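Carkard: Frequently Asked Questions
Last updated Sep 21, 2020

The questions below come up most often about the TV series Carkard, which is getting its second season in October. Answers about season one may contain mild spoilers. Answers about season two only use what has been released publicly.
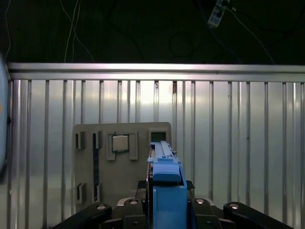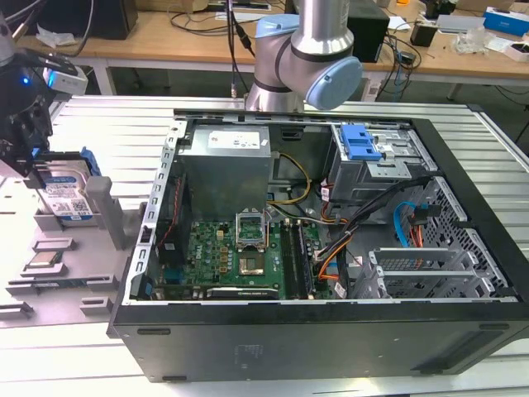
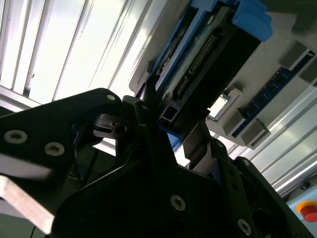 Middle picture: a desktop tower with its side panel off.

What is Carkard about?
Carkard is a science fiction drama set in a harbor town where every adult carries a card that records their promises. Breaking a promise lowers your standing, and low standing affects where you can live, what you can buy and who is allowed to hire you. The first season follows Ines Bùi, a clerk who finds out that her own card lists a promise she has no memory of making.

Who created the show?
The series was created by Casimiro Ortuño, who also wrote most of the first season. He is the head writer on the second season and directs the opening episode and the finale.

Is it an anthology?
No. It tells one continuous story and you should watch the episodes in order. The fourth episode of season one, "Receipt," has a mostly separate cast and can be watched alone, but a character from it comes back in the finale.

Where can I watch it?
Both seasons are on Prudelar. The show has not been licensed to any other service and is not on broadcast TV. A Prudelar subscription is required, although the first episode is free to watch with a registered account.

When does season two come out?
In October. Prudelar has not confirmed the exact day. We will put it on this page when it is announced.

Will all the episodes be released at once?
No. The first two come out together and the rest follow weekly. Season one was released all at once, so this is a change.

How many episodes are there?
Season one has six. Season two has eight.

How long is an episode?
Most run a little under an hour. The season one finale is the longest at 80 minutes, including the credits. Do not skip the credits on that one – there is a short scene in the middle of them.

Is it based on a book?
It is loosely based on a short story by Ortuño called "The Ledger Room." The story was printed in a run of 1,000 copies by a small press and is out of print. Used copies turn up now and then at high prices. The story has a different ending and the Bovance company does not appear in it at all.

What is Bovance?
Bovance is the company in the show that prints and reads the cards. It is presented as a public utility early on. Episode three shows that it also sells predictions about which promises people are likely to break. The trailer for season two spends a lot of time inside the Bovance building, so expect to see more of it.

What does the number 678 mean?
It is the number on the door of the office where Ines works, and it is also the number of the promise she does not remember. It shows up in other places in season one, including a bus, a hotel key and the last shot of episode five. Ortuño has said the number will be explained in season two. There are several fan theories and we keep them on a separate page to avoid filling this one.

How does the standing system work?
Everyone starts at 4,000 points at the age of eighteen. Kept promises add a small amount and broken ones take away a large amount. The amount depends on who the promise was made to, and the characters do not know the formula. Points cannot be bought or given away, but they can be inherited. That rule is mentioned once, in the dinner scene in episode two, and it matters later.

Are the season one cast members coming back?
Most of them. The actors who play Ines, her brother and the inspector are all in the trailer. The neighbor, Mr. Halloran, is not, but he has been listed in the credits for one episode. No recasting has been announced.

Do I need to rewatch season one?
It helps. If you are short on time, episodes one, three and six cover most of what you need. There is also a recap on Prudelar that plays before the first new episode, and it can be skipped.

Is it suitable for kids?
The show is rated for mature audiences. There is some strong language and two violent scenes, one in episode three and one in the finale. There is no nudity. The overall mood is tense, and the hospital scenes in episode five may upset some viewers.

Are subtitles and dubbing available?
English subtitles are available for every episode, along with an audio description track. Spanish and French dubs exist for season one. The dubs for season two are expected later than the original release.

Is there a soundtrack album?
There is one for season one, available as a download. It leaves out the song from the ferry scene, which was licensed for the show only.

Will there be a third season?
Nothing has been ordered yet. Ortuño has said he has an ending in mind that would need one more season after this one.

I found a mistake on this page. How do I report it?
Use the contact form and include the episode and time if you can. Corrections are usually made within a few days.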